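Home | Kitchen | Workshop | Desk & Tech

Clearing Out Old Chart Templates: Does It Speed Anything Up?

By Afaf Matar
22 Feb 2018 | 14 shares | 2 comments

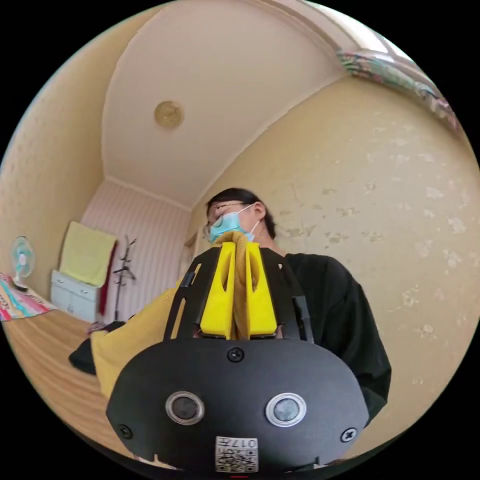
Small room, beige walls, white ceiling.

Every tips page says to purge your saved chart templates if the trading terminal on your home PC drags. I had 460 of them, so I tried it. Deleted 300, restarted, timed it. No difference I could measure.

What did help was cutting "max bars in chart" and closing windows I never look at. Boring, but it worked on both my machines.

I'd still tidy the folder once a year, mostly so you can find things. Copy it somewhere safe first — a template you need will be in the batch you threw out. And skip the paid cleaners. I tried one called Evance in December and it did nothing I couldn't do by sorting files by date.

Share | Print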